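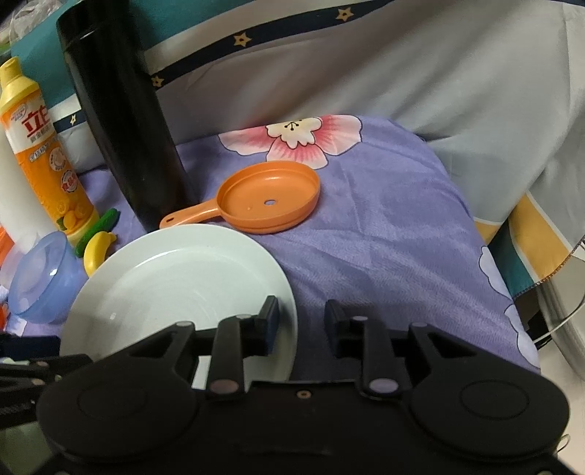 Can toy kitchen pieces and real plates go in the same donation box?

Please keep them apart. Real plates go in a kitchen box and toy dishes go in a play box, even when they have been played with together for years. Boxes are handed out by type, and a family asking for dinner plates should not have to dig through play food to find them.

The question came up several times at the Batden drop-off last month, so the rest of this item covers how to sort and pack kitchen things before you bring them in.

Start by laying everything out where you can see it. A bed works well if the kitchen table is in use. Put an old sheet or bedspread down first, and keep heavy pans toward the middle so nothing slides off. Make one group for things people eat from, one for things people cook with, and one for toys.

Plates and bowls

We take single plates as well as sets. They don't have to match. Run a finger around the rim and leave out anything with a chip or a crack. Wash and dry each piece completely, then wrap it in newspaper or a dish towel. Stand plates on edge in the box, with the large ones at the back. Plates packed flat in a tall stack are the ones we most often find broken.

Boxes should weigh no more than 20 pounds. The small Kurko cartons at the front desk are a good size for this, and you can pick up two per household at no charge. Please don't use grocery bags for plates. The handles give out on the stairs.

Pots, pans and containers

Lids should be taped to the pot they belong to. Use painter's tape, which comes off without leaving glue behind. Nonstick pans with worn or flaking coating go in the metal bin by the side door. Storage jars and canisters are welcome if they are empty and don't smell of what was in them. Coffee and curry powder are the hardest to get out. Leaving the lid off for a few days helps.

Toy kitchens and play dishes

Plastic toy pans, cups and plates can be washed in warm water with dish soap. Let them drain on a towel before packing. Check for split edges, and look for small parts that have come loose. Put each set in a clear bag, tie it, and write on the outside what is in it. Loose pieces are fine too. We make up mixed bags from them, and 17 of those went out to families in March.

Large play kitchens need a call ahead. The Samarakoon Street storeroom has space for two at a time.

Where to bring things

The Batden hall takes boxes from 9 a.m. until noon. The Drumitz Road shelf is open until 6 p.m. but is for small items only, and boxes left on the floor there block the fire door. We gave out some 200 kitchen boxes last year and have 75 requests waiting now, mostly for plates, saucepans and mixing bowls. Flatware is also low. Mugs we have plenty of, so please hold on to those until the fall.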